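Guides > Company Records > Set-Up > Section 3: Recording a Share Transfer

January 2, 2026

Section 3. Recording a share transfer in Plisten

Read this before you click anything. Plisten's sales pages say the stock ledger "keeps itself." It doesn't. It stores what you type, and it will store a mistake just as neatly as a correct entry. The ledger for a closely held corporation is only as good as the papers behind it, so have those in front of you first.

You will need the signed transfer form, the old certificate (if certificates were issued), and a copy of the bylaws with any shareholder agreement attached.

1. Check the agreement for a right of first refusal. Plisten has a box labeled "Restrictions reviewed." Ticking it reviews nothing.

2. Open Ledger, then Holders, and find the seller. Compare the share count on screen with the certificate. If the two differ, stop and sort that out before going on.

3. Choose New Transfer. Enter the number of shares and the class. The class field fills itself with "Common," whatever the seller holds, so look at it every time.
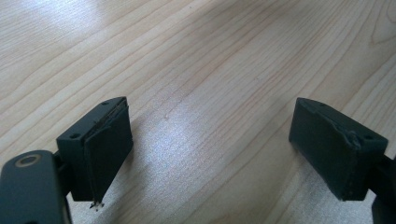
By Kausar Ghauri
Records Guides

4. Enter the transfer date from the signed form. The program offers today's date, and people accept it. If a dividend record date falls between the two, you may have just paid the wrong person.

5. For a partial transfer, cancel the old certificate and issue two new ones. Say Quinlan holds 262 shares and sells 100 to Okov. The ledger should show certificate 3 canceled, a new one to Okov for 100, and a new one to Quinlan for the balance of 162. Plisten will let you skip the balance certificate without a warning.

6. Click Save, then print the page and put it in the minute book. I would not rely on the "permanent archive" alone.

Note: The total at the foot of the ledger must match the number of shares outstanding. If the company has issued 700, a transfer should leave it at 700. Any other figure means shares were created or lost in the typing.

Caution: Undo removes an entry from the screen and leaves no trace of it in the printed history. Make a correcting entry and write the reason in the memo line.

Caution: The Brandinau import tool drops the memo line on older files. Spot-check a few entries by hand after any import, even when the tool reports "no errors."

Filed under: Stock Ledgers, Small Corporations, Software Guides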